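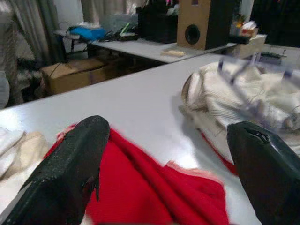 The red cloth on the table.

The Scarf from Turkimdale

Rozália Kun came to Tarnidstead in November with one suitcase and a telephone number. The number belonged to Raelene Kerslake, who had a room to rent above the bakery. When Rozália called from the station, her English left her completely, and she could say only her own name. She said it two times.

"Stay where you are," said Raelene. "I am coming with the car."

The room had a bed, a lamp and a window that looked at the river. On the back of the door hung a red scarf. Rozália thought that it was forgotten there by the person before her, so she did not touch it. The first week she slept in her coat. She was ashamed to ask how to turn on the heating, because she had already asked how to open the window, how to use the shower and where to put the glass bottles.

On the eighth evening Raelene came up with soup and found her like this, in bed, with the coat buttoned to the neck.

"Oh, my dear," she said. She turned a small wheel behind the curtain, and the pipes began to knock. Then she took the scarf from the door. "And why don't you wear this?"

"It is of somebody."

"It was my mother's. She made it in Turkimdale, the winter when the road was closed. It hangs there for whoever is cold."

Rozália wore it all winter. She wore it to the fish market, where she cleaned the floors from four in the morning, and to the evening class, where Flynn Paewai taught English to 12 people from nine countries. Flynn had the habit of asking everybody for a story about one thing they were wearing. Most people chose a ring or a watch. Châu Doãn, who sat next to her, told a long story about his left shoe, and they laughed so much that the woman from the library came to look at them through the glass.

When it was her turn, Rozália stood up and touched the scarf. She wanted to tell about Raelene's mother and the closed road. But she did not know the mother, and she had never seen Turkimdale. So she told about her own mother instead, who could not knit at all, and who one time unpicked a whole sweater at the kitchen table in one night, without a word, winding the wool around the leg of a chair. In the morning there was a ball as big as a cabbage. Rozália had been six years old. She had never told this to anybody, not in her language either.

"And what did she make from it?" asked Flynn.

"Nothing," said Rozália. "We had it for the cat."

After the class Châu walked with her as far as the bridge. He said that his mother also did such things, but with rice sacks. They stood there some minutes and looked at the water, which was high and brown and carried branches.

In spring she found a better job, in another town, with a flat which had its own kitchen. Raelene helped her to carry the suitcase down the stairs. It was heavier now -- there were books in it, and a pan. At the car Rozália stopped, put her hand to her neck and began to unwind the scarf.

"You can take it with you," said Raelene. "I would not mind."

Rozália thought about it truly. It was a cold morning, and the wool was warm from her skin. Then she went back up the stairs, all the way, and hung it on the door. She moved it a little to the left, so that a person lying in the bed would see it.

"Who comes after me?" she asked when she was down again.

"A girl named Shona Pearce. She telephoned yesterday."

"Please tell her about the wheel behind the curtain," said Rozália, and she got into the car.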